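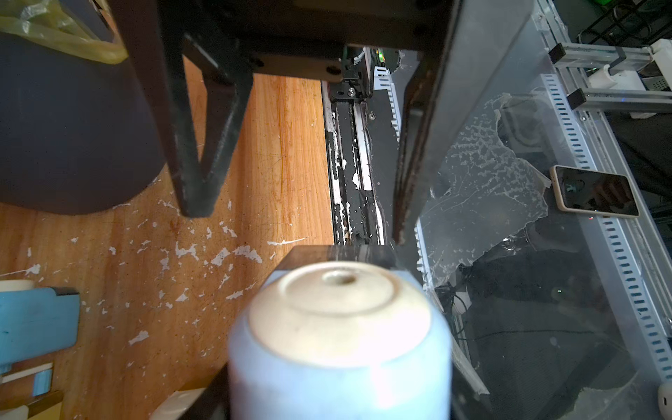
2018年4月4日、Perkari社の実験棟で把持作業の公開デモンストレーションが行われ、当部会からは6名が参加した。対象は机上の日用品を双腕で扱う遠隔操作システムと、その操作記録から学習させた動作生成部である。説明はPerkari社のLino Fiore氏、当日の操作はMarisa Bianchini氏が担当した。以下、見学の内容と質疑を記録する。

## 装置の構成

システムは操作側と作業側に分かれる。操作者は操作側のアームを手で動かし、作業側のアームが関節角に追従する。力の帰還はない。操作者が頼るのは目視と、手首に付けた小型カメラの映像である。俯瞰カメラも1台あるが、学習の入力としては補助的な扱いで、把持の直前と直後の判断は手首側に任せているとのことだった。

手首カメラは指先の延長線上を見る向きに固定されている。視野の下側には常に自分の指が入る。一見すると画素の無駄だが、Fiore氏の説明では、指と対象の相対位置が一枚の画像の中で読めることを優先した結果だという。カメラと手先の外部校正を厳密に行わなくても、指が見えていれば学習側でずれをある程度吸収できる。逆に、カメラの取付角を変えると過去の記録との互換性が落ちる。取付部のねじに合いマークを入れ、始業時に基準画像と重ねて確認する運用になっている。

焦点は固定で、対象に寄りきったときの鮮明さは捨てている。質疑で自動焦点を使わない理由を尋ねたところ、焦点が動くと画角もわずかに動き、記録の前半と後半で条件が変わるのを避けたいとの回答だった。近接時のぼけについては、物体の輪郭と色が残れば足りるという立場である。この点は参加者の間で意見が分かれた。細い部品や透明物では輪郭そのものが失われるので、当部会が関心を持つ小物の仕分けにそのまま当てはめるのは難しいと思われる。

制御周期、通信方式、モータの型式は資料への記載を控えるよう依頼があったため省略する。アーム本体の機構部品はAdunport社からの調達で、指先の部品はPerkari社の内製である。

## 作業の内容

見学した作業は、横倒しの水色のボトルをつかみ、持ち上げ、向きを変えて置くというものである。ボトルは円筒形で、クリーム色の丸い底と、ノズル付きのオフホワイトのキャップを持つ。木の天板の上には、ほかにテープディスペンサーや透明な角形の容器が置かれている。片付いた台の上で対象だけを相手にする形式のデモを見慣れていると、やや雑然とした印象を受けるが、記録もこの状態で取っているという。

操作の手順を、Bianchini氏の説明に沿って記す。

1. 手首を対象の上方へ移し、指の開閉方向をボトルの径方向に合わせる。
2. 指を開いたまま降ろす。この段階では左右の隙間を均等にすることにこだわらない。
3. 片側の指が先に触れたら、閉じる動作を緩め、ボトルが転がる方向を見る。
4. 両側が接したところで閉じ込み、鉛直に持ち上げる。
5. 必要であればもう一方の腕を添え、姿勢を変えてから置く。

初心者の失敗は2と3に集中するらしい。隙間をそろえようとして手首を細かく往復させると、記録に迷いの動きが残る。学習後の動作にも同じ往復が現れ、把持の手前で止まったり揺れたりする。そのため操作者には、多少ずれていても閉じにいくよう指導している。
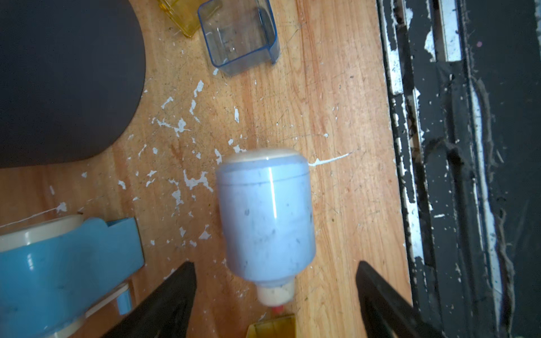

円筒は転がるので、左右の隙間に差があっても閉じる過程で中央に寄る。ただし、隣に物があるとこの性質は使えない。先端が別の物に近い場合、転がりが途中で妨げられ、ボトルが首を振る。Bianchini氏はこの配置を意図的に混ぜており、周囲を空けた配置と近接した配置の両方を記録に含めている。

置く側の動作は、つかむ側より記録が難しいという。接地した瞬間は手首カメラの映像にほとんど変化がなく、操作者は指をわずかに緩めて対象の動きを確かめる。この確かめの長さが人によって違い、長い人の記録だけで学習させると、置いた後に指が離れない動作が増える。対策として、接地から開放までの時間に上限を設け、超えた記録は別の組に移しているとのことだった。

## 記録の規模と選別

今回の動作生成部に使われた記録は1082件である。1件は一回の把持から開放までを指す。このほかに、途中で操作者が中止したもの、映像の欠落があったもの、対象が作業範囲から出たものなど、計259件が除外されている。除外分は廃棄せず、失敗検出の検討に回す予定という。

選別の基準は次のように説明された。

- 把持が一度で決まらなくても、自力で立て直した記録は残す。
- 操作者以外の手が視野に入った記録は除く。
- 二つの手首カメラの時刻ずれが規定値を超えた記録は除く。規定値は非公開。
- 対象を落とした記録は除き、失敗の組に入れる。
- 照明が途中で変わった記録は残し、注記を付ける。

一つ目の基準について、複数の参加者から質問が出た。立て直しの動きを残すと、前述の迷いの動きと区別がつかなくなるのではないかという指摘である。Fiore氏は、対象に触れる前の往復と触れた後の修正は分けて考えていると答えた。前者は対象の状態を変えないので、同じ画像に対して複数の動きが対応してしまう。後者は対象が動いた結果への反応であり、画像も変わっている。線引きは人の目で行っていて、判定者による差はまだ評価していない。

## 背景の扱い

天板には白い塗料の飛沫や細かい傷が多い。背景の模様が学習に与える影響は、今回の見学で最も時間を割いて議論した項目である。均一な天板に替えれば対象の切り出しは楽になるが、Perkari社はこの天板のまま記録を続けている。

影響は二通りあるという。一つは、木目や飛沫の配置が位置の手がかりとして使われてしまうことである。同じ台でだけ成績が良く、台を替えると落ちる。もう一つは、白い飛沫が明るい色の部品と紛れることである。後者は近接時のぼけと重なると目立ち、クリーム色の部分の縁が背景に溶ける。

前者への対策として、色調と切り出し位置を乱した画像を学習に加えている。効果の数値は示されなかった。後者には特別な処理を入れておらず、手首が動いて見え方が変わることに期待しているとの説明だった。Sumampouwの試験場に同型機を持ち込み、別の台で動かす比較を4月中に行う計画がある。結果が公開されれば次号以降で取り上げたい。

## 指先部品

指は用途に応じて付け替える。暗色の指のほか、クリームがかった白色の指があり、後者には黄色い半透明の部品が先端に載る。指先の交換で問題になるのは、見た目の変化が学習済みの動作に響く点である。視野の下側に常に入っている指の色と形が変わるため、単純に付け替えるだけでは入力の分布が変わる。Fiore氏は、指ごとに記録を取り直す方法と、複数の指の記録を混ぜる方法の二案を検討中だと述べた。混ぜる場合は閉じ幅の原点を指ごとに補正する必要がある。

摩耗についても質問した。先端部品は消耗品として扱い、定期的に外して点検する。交換時期は把持回数で管理しておらず、接触面の状態を見て決めている。半透明の材料は表面の荒れが見た目の濁りになるため、点検はしやすい。ただし映像の中での見え方も一緒に変わるので、長期間の記録を一括して使う場合は注意を要する。

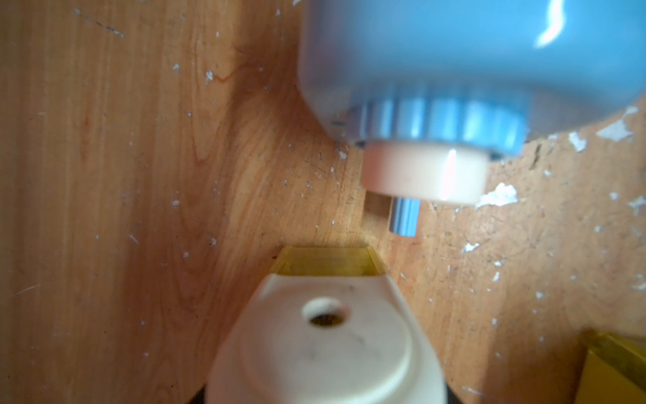
## 質疑から

**遅延について。** 操作側から作業側までの遅れは、慣れた操作者には気にならない程度という。Bianchini氏によれば、遅れの絶対値より揺らぎのほうが操作に響く。揺らぎが大きい日は記録を中断する。

**操作者の習熟について。** 記録に使える水準に達するまでの練習期間は人によって差が大きい。最初は俯瞰の映像を見たがる人が多いが、手首側の映像だけで把持を終えられるようになると迷いが減るとの所見が示された。学習側が見るものと操作者が見るものを近づける意味もある。

**安全について。** 作業側の可動範囲への立ち入りは、動作停止を二名で確認した後に限る。非常停止は操作席と作業台側の双方で扱える。見学中も対象の置き直しのたびに停止操作が入り、進行はかなり遅かった。

**柔らかい対象について。** 布や袋は今回の範囲外である。指の開度だけでは把持の成否が判定できず、映像からの判定も未着手という。

**データの提供について。** 記録の形式は社内向けで、外部への提供は未定。Perer社との共同検討の中で変換手順を整備しており、関節角、指の開度、両手首の映像を同じ時刻軸にそろえた形式になる見込みである。操作者の音声は記録していない。

## 部会としての所見

手首カメラを主入力とする構成は、設置と校正の負担が小さい。当部会の試験機にも適用できるが、固定焦点のままでは透明容器と細径部品の扱いに不安が残る。照明条件を変えた場合の確認も必要である。

選別基準の文書化は参考になった。当部会の既存記録には、中止の理由を残していないものがほぼ9割ある。まず記録様式に中止理由と照明変化の欄を追加し、次回の試験から運用する。様式の案は部会の共有フォルダに置いた。修正意見は4月中に書き込んでほしい。

Perkari社からは、少人数であれば操作側の体験も受け入れ可能との連絡を受けている。希望者は見学担当まで。踵の覆われた靴を着用し、袖口の広い上着は避けること。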